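공유주방 점검 체크리스트, 제가 써 보니 이랬습니다

트리니아 2호점 공용 조리실과 창고를 점검할 때 쓰는 목록입니다. 원래 본사에서 내려온 서식에는 항목만 있고 설명이 없었습니다. 체크 칸이 다 채워져 있는데 정작 소화기 앞에 밀가루 포대가 쌓여 있는 경우를 두 번 보고 나서, 항목마다 의견을 달기 시작했습니다. 의견은 어디까지나 현장 의견입니다. 법정 점검을 대신하지 못하고, 저도 서식이 사고를 막아 준다고는 별로 믿지 않습니다.

적용 범위: 조리실, 세척실, 건식 창고, 냉장 창고, 하역 구역, 탈의실
점검 주기: 영업 시작 전(매일), 주간, 월간
표기: 적합 / 조건부 / 부적합 / 확인 못 함

"확인 못 함" 칸은 제가 추가했습니다. 본사 서식에는 적합과 부적합만 있었고, 그러면 못 본 것도 적합으로 적게 됩니다. 지난 7월 점검표를 뒤져 보니 잠긴 문 안쪽에 있는 배전반까지 전부 적합으로 되어 있었습니다. 열쇠는 그달 내내 트릴리아 사무실에 있었는데 말입니다.

1. 바닥과 통로

1-1. 주 통로에 물건이 놓여 있지 않은가
판정: 조건부
의견: 점검 시간에는 늘 깨끗합니다. 점검 시간을 다들 아니까요. 오전 6시 40분에 보면 적합이고 납품 차가 다녀간 뒤에 보면 부적합입니다. 하루 한 번 보고 적합을 주는 것이 무슨 의미인지 모르겠습니다. 납품 직후에 한 번 더 보기로 했습니다.

1-2. 미끄럼 방지 매트의 가장자리가 들리지 않았는가
판정: 부적합
의견: 세척실 입구 매트 모서리가 말려 있습니다. 테이프로 눌러 두었다는 답을 받았는데, 테이프는 물청소 한 번이면 떨어집니다. 교체 요청.

1-3. 배수구 덮개가 제자리에 있고 흔들리지 않는가
판정: 적합
의견: 발로 밟아 확인했습니다. 눈으로만 보면 다 멀쩡해 보입니다. 튀김기 쪽 덮개는 밟으면 소리가 나지만 빠지지는 않습니다.

1-4. 바닥 경사와 고인 물
판정: 조건부
의견: 냉장 창고 문 앞에 물이 고입니다. 설계 때부터 그랬다고 합니다. 설계 때부터 그랬다는 말은 이유가 되지 않으니 다음 보수 때 반영해 달라고 적어 둡니다. 같은 문장을 지난번에도 적었습니다.

2. 전기

2-1. 콘센트와 플러그에 그을음, 변색, 헐거움이 없는가
판정: 부적합
의견: 반죽기 플러그 한쪽이 갈색으로 변했습니다. 사용 중지 표시를 붙였습니다. 표시를 붙인 지 한 시간 만에 누가 떼고 쓰고 있었습니다. 표시보다는 플러그에 채우는 잠금 덮개가 필요합니다.

2-2. 연장선을 상시 배선처럼 쓰고 있지 않은가
판정: 부적합
의견: 임시라고 합니다. 제가 이 점검을 맡기 전부터 임시였습니다. 벽 콘센트 증설 견적을 받아야 끝나는 문제인데, 점검표에 부적합만 계속 쌓이고 있습니다.

2-3. 누전차단기 시험 단추를 눌러 작동을 확인했는가
판정: 조건부
의견: 영업 중에는 누르지 못합니다. 냉장고가 같이 꺼집니다. 월간 점검 때 영업 전에 하는 것으로 옮겼습니다. 매일 점검 항목에 들어 있던 시절에는 매일 "적합"이었습니다. 매일 눌렀을 리가 없습니다.

2-4. 배전반 앞 공간이 비어 있는가
판정: 확인 못 함
의견: 문이 잠겨 있었습니다. 열쇠를 건물 안에 두어야 합니다. 불이 났을 때도 트릴리아에 전화를 걸 생각인지 묻고 싶습니다.

3. 가스와 화기

3-1. 중간 밸브가 손이 닿는 곳에 있고 표시가 보이는가
판정: 적합
의견: 표시가 새것으로 바뀌었습니다. 다만 글씨가 작습니다. 열림과 닫힘 방향은 글씨보다 화살표가 낫습니다.

3-2. 호스에 갈라짐이나 눌림이 없는가
판정: 조건부
의견: 3번 화구 호스가 조리대 다리 옆을 지나갑니다. 지금은 눌려 있지 않지만 조리대를 한 뼘만 밀면 눌립니다. 바퀴 고정 장치를 걸어 두라고 했고, 바퀴 두 개는 고정 장치가 고장 나 있습니다.

3-3. 가스 누설 경보기 작동
판정: 적합
의견: 시험 단추로 소리를 들었습니다. 소리가 난다는 것까지만 확인한 셈입니다. 감지부가 가스를 제대로 잡는지는 업체가 와서 봐야 합니다. 적합이라고 적으면서도 마음에 걸립니다.

3-4. 후드와 덕트의 기름때
판정: 부적합
의견: 필터는 깨끗합니다. 필터를 빼고 안쪽을 보면 이야기가 달라집니다. 청소 업체 확인서에는 "완료"라고만 되어 있고 어디까지 했는지가 없습니다. 다음부터는 작업 구간을 적은 확인서만 받겠습니다.

3-5. 소화기 위치와 압력
판정: 조건부
의견: 바늘은 녹색 구간입니다. K급 소화기는 튀김기 바로 뒤에 걸려 있는데, 튀김기에 불이 나면 불 너머로 손을 뻗어야 합니다. 출입문 쪽으로 옮겨 달라고 했더니 벽에 구멍을 새로 뚫어야 해서 어렵다고 합니다. 구멍 하나와 화재 중에 어느 쪽이 비싼지는 계산하지 않아도 될 것 같습니다.

4. 칼과 기계류

4-1. 슬라이서 칼날 덮개
판정: 적합
의견: 덮개가 있고 제자리에 맞습니다. 청소할 때 전원을 뽑는지는 점검표로 알 수 없습니다. 물어보면 모두 뽑는다고 합니다.

4-2. 반죽기 안전망 연동
판정: 조건부
의견: 안전망을 열면 멈추기는 합니다. 손으로 돌려 보면 멈추는 데 걸리는 시간이 예전보다 길다는 말을 들었는데, 예전에 잰 기록이 없으니 비교할 방법이 없습니다. 이번부터 적어 두기로 했습니다. 2-1의 플러그 문제가 풀릴 때까지는 어차피 못 씁니다.

4-3. 베임 방지 장갑
판정: 부적합
의견: 상자에는 있습니다. 포장도 안 뜯긴 채로 있습니다. 비치했다는 사실과 쓴다는 사실은 따로 적어야 하는데 본사 서식은 비치 여부만 묻습니다. 크기가 전부 큰 것뿐이라 작은 손에는 헐겁고, 헐거운 장갑은 저도 끼기 싫습니다.

4-4. 칼 보관
판정: 적합
의견: 자석 거치대에 날이 벽 쪽으로 걸려 있습니다. 개수대 안에 담가 둔 칼은 없었습니다. 이 항목은 몇 달째 좋습니다.

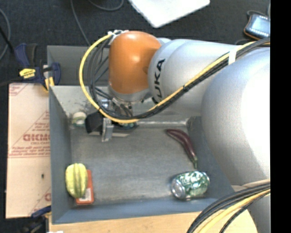 글 오르훈 에르뎀 | 트리니아 2호점 시설·안전 담당
검토 딜레크 게제르
분류: 현장 점검 > 공용 시설

여기까지가 조리실과 세척실이고, 5번부터는 창고와 하역 구역입니다. 창고 쪽은 담당이 한 번 바뀌면서 기록이 비는 기간이 있습니다. 그 기간은 적합으로 메우지 않고 비워 두었습니다. 본사에서 채워 달라는 연락이 왔지만 보지 않은 것을 적을 수는 없습니다.

5. 선반과 적재

5-1. 선반이 벽이나 바닥에 고정되어 있는가
판정: 조건부
의견: 벽에 붙은 열은 고정되어 있고 가운데 열은 아닙니다. 밀어 보면 움직입니다. 하오 제품 선반이라 전용 고정 철물이 있어야 한다는데 주문했다는 말만 들었고 물건은 못 봤습니다.

5-2. 허용 하중 표시
판정: 부적합
의견: 표시가 없는 단이 더 많습니다. 표시가 있는 단도 누가 정한 숫자인지 모릅니다. 한 단에는 158이라고만 쓰여 있고 단위가 없습니다. 킬로그램이면 다행이지만 추측으로 쌓을 일은 아닙니다. 제조사 자료를 요청했습니다.

5-3. 무거운 것이 아래에 있는가
판정: 부적합
의견: 식용유 통이 맨 윗단에 있습니다. 자주 안 쓰는 것이라 위에 두었다고 합니다. 자주 안 쓰더라도 내릴 때는 한 번에 다 내려야 하고, 그때 허리를 다칩니다. 허리 높이 아래로 옮길 것.

5-4. 스프링클러 헤드 아래 간격
판정: 부적합
의견: 상자가 거의 닿아 있습니다. 바닥에서 올려다보면 괜찮아 보이니 사다리에 올라가서 보시기 바랍니다. 벽에 적재 한계선을 칠하자고 제안했고, 페인트 한 통이면 되는 일입니다.

5-5. 사다리 상태
판정: 적합
의견: 발판 고무와 잠금쇠 모두 괜찮습니다. 사다리가 멀쩡한데도 빈 상자를 밟고 올라가는 사람이 있습니다. 사다리가 창고 제일 안쪽에 있어서 그렇습니다. 입구로 옮겼습니다.

6. 냉장 창고

6-1. 안쪽에서 문이 열리는가
판정: 적합
의견: 들어가서 문을 닫고 직접 열어 봤습니다. 이 항목만은 꼭 둘이서 하십시오. 혼자 들어가서 확인하는 방식은 점검이라기보다 도박에 가깝습니다.

6-2. 비상벨
판정: 부적합
의견: 벨은 울립니다. 울리는 곳이 2층 사무실이고, 사무실에는 저녁 이후 사람이 없습니다. 조리실에서도 들리게 해 달라고 요청했습니다. 그때까지는 마감 담당이 문을 잠그기 전에 안을 직접 보고 이름을 적습니다.

6-3. 온도 기록
판정: 조건부
의견: 기록지 숫자가 지나치게 고릅니다. 문을 수십 번 여닫는 금요일 저녁에도 새벽과 같은 숫자가 적혀 있습니다. 자동 기록계를 달기 전까지는 이 기록을 크게 믿지 않습니다.

6-4. 바닥 결빙
판정: 적합
의견: 문틀 아래쪽까지 만져 봤습니다. 얼음은 없었습니다. 여름보다 겨울에 더 봐야 한다는 분도 있고 반대라는 분도 있어서 그냥 매주 봅니다.

7. 하역 구역

7-1. 손수레 바퀴와 손잡이
판정: 조건부
의견: 한 대는 바퀴가 한쪽으로 쏠립니다. 끄는 사람들은 요령이 생겨서 불편을 못 느낀다고 하는데, 새로 온 사람은 문틀에 손을 찧습니다.

7-2. 경사로 미끄럼과 난간
판정: 조건부
의견: 난간은 튼튼합니다. 경사로 바닥의 거친 면이 닳아 비 오는 날에는 미끄럽습니다. 맑은 날 점검하면 적합이 나옵니다. 비 오는 날을 골라 다시 보겠습니다.

7-3. 차량 후진 시 유도자
판정: 부적합
의견: 규정에는 있습니다. 실제로 나와 있는 것은 한 번도 못 봤습니다. 납품 기사에게 물으니 규정이 있는지도 몰랐다고 합니다. 납품 업체에 보내는 안내문에 넣어야 하고, 이쪽에서 누가 나갈지도 정해야 합니다.

7-4. 조명
판정: 적합
의견: 센서등이 켜집니다. 사람이 가만히 서 있으면 꺼지는 것이 흠이라, 송장을 읽다가 팔을 흔들게 됩니다.

8. 비상구와 대피

8-1. 비상구가 잠기지 않았는가
판정: 적합
의견: 밀어서 열고 밖에까지 나가 봤습니다. 문이 열려도 밖에 쓰레기통이 있으면 소용이 없습니다. 토요일에는 수거가 없어서 통이 밀려 나오니 그날은 따로 보십시오.

8-2. 유도등
판정: 조건부
의견: 평상시 점등은 정상. 정전 시 점등은 점검 끈을 당겨 봐야 아는데, 세척실 쪽 유도등은 끈이 떨어져 없습니다.

8-3. 대피 안내도
판정: 부적합
의견: 벽을 옮기기 전 도면입니다. 지금은 막힌 곳으로 나가라고 되어 있습니다. 틀린 안내도는 없는 것보다 나쁘다고 보고 그 자리에서 떼었습니다. 떼었더니 비치 누락으로 부적합이 하나 더 나왔습니다.

8-4. 대피 훈련
판정: 확인 못 함
의견: 참석자 명단에 11명의 서명이 있습니다. 서명 글씨가 서로 비슷해 보입니다. 단정하지는 않겠습니다. 다음 훈련은 제가 시간을 재고 명단도 현장에서 받겠습니다.

9. 구급함과 위생

9-1. 구급함 내용물
판정: 조건부
의견: 파란 밴드는 떨어졌고 아무도 안 쓰는 삼각건만 남아 있습니다. 화상용 거즈를 늘려 주십시오. 조리실에서 제일 많이 나가는 물건입니다.

9-2. 세제와 식품의 분리 보관
판정: 적합
의견: 분리되어 있습니다. 덜어 쓰는 분무기에 이름표가 없던 것 하나는 바로 버렸습니다. 뭐냐고 물었더니 세 사람이 세 가지 답을 했습니다.

9-3. 손 씻는 곳의 온수
판정: 적합
의견: 온수 나옵니다. 종이 수건 없음, 보충함.

조치 현황과 비용

본사에서는 조치 건수를 그래프로 보고 싶어 합니다. 건수는 쪼개면 늘고 묶으면 줄어드니 그래프는 그리지 않았습니다. 아래는 급한 순서입니다.

즉시: 반죽기 플러그(2-1), 냉장 창고 비상벨(6-2), 대피 안내도(8-3)
이번 달 안: 스프링클러 아래 적재(5-4), 식용유 통 이동(5-3), K급 소화기 위치(3-5)
견적 필요: 콘센트 증설(2-2), 경사로 바닥(7-2), 냉장 창고 앞 배수(1-4)

매트 교체는 장당 2,000원을 더 내면 모서리가 눌린 제품을 살 수 있습니다. 싼 것을 세 번 사는 동안 이미 그 돈은 나갔습니다. 외부 점검은 그래트데일에 맡기자는 의견이 있었습니다. 반대하지는 않지만, 견적서에 방문 시간이 빠져 있어서 몇 시간을 보고 가는지부터 물어봤습니다. 답은 아직 없습니다.

검토 의견 (딜레크 게제르)

2-3을 월간으로 옮긴 것은 동의합니다. 다만 누가 누르는지 이름이 있어야 합니다.
4-3 장갑은 작은 크기로 주문 넣었습니다. 쓰는지는 두고 봅시다.
5-2의 158은 이전 담당자에게 물어봤는데 본인이 쓴 것이 아니라고 합니다. 제조사 답이 올 때까지 그 단은 비워 두었습니다.
8-4의 서명 부분은 문장을 빼는 것이 어떨지요.

답변 (오르훈 에르뎀)

2-3은 마감 담당 이름을 적는 칸을 넣었습니다. 8-4 문장은 그대로 두겠습니다. 훈련을 다시 해서 명단이 새로 나오면 그때 고치겠습니다. 3-5 소화기는 벽 대신 스탠드형으로 하면 구멍을 안 뚫어도 된다고 하니 출입문 옆 자리를 비워 주십시오.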